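Callora opens its swap shelf with a long table and a lot of odds and ends

8/31/19

I went over to the Callora building on Hinrichs Street this morning to see the new swap shelf, and I ended up staying until lunch (and coming home with a bag I really didn't need).

The idea has been kicking around Nusard since July. You bring in the small household stuff you've stopped using, you put it out with everybody else's, and you take home whatever you like. No money changes hands. The shelf itself wasn't ready in time – the brackets are still on order – so opening day happened on tables with cloths over them, and I liked it better that way. It felt more like somebody's kitchen than a store!

There were 4 tables in the front room, and each one had a cloth that came in as a donation too. My favorite had the purple one, with stripes and little motifs all over it, and at the far end hung a patchwork cloth of pink gingham and pale green picture squares. I got to talking with the woman next to me about the big round sunflower-looking design on it and we both lost our place in line for coffee. 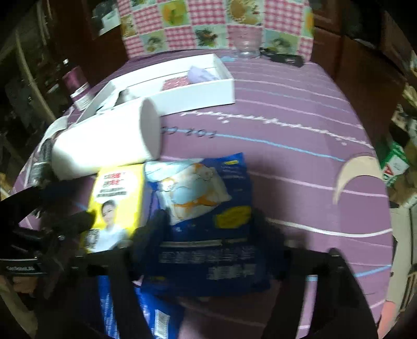 The purple table at the Callora swap, with the open white box toward the back and the patchwork cloth hanging behind.

People seem to have emptied a drawer straight onto that table, and I mean that kindly. There was a clear cup, a bottle in a great shade of magenta, and a bright yellow and white package with Chinese-style lettering and a portrait printed on it. The shallow white box was the part I kept going back to, with something crumpled and pale lavender in it and a flat pinkish-red thing next to that. I never did ask what the red thing was. Somebody will be glad of it, I'm sure.

The group behind all this, Hurnirero, put 3000 flyers through mailboxes on this side of town, and they were hoping for 100 people on the first day. They'd passed that before I left, and the folks at the door were already sending late arrivals around to the side entrance so the hallway could clear.

A few house rules if you're planning to go. Things should be clean and small enough to carry in with one hand. No electronics for now, and no opened food or medicine. Bring your own bag, as they ran out of paper ones early on. If your item hasn't found a home after 2 weeks, you'll be asked to come pick it up or let them pass it along.

The swap stays open in the front room until the shelf goes up, and then it moves to the back hall by the coat hooks. Drop-offs are at the side door, and you can leave a note there if you're looking for something in particular. I left one asking for canning jar lids.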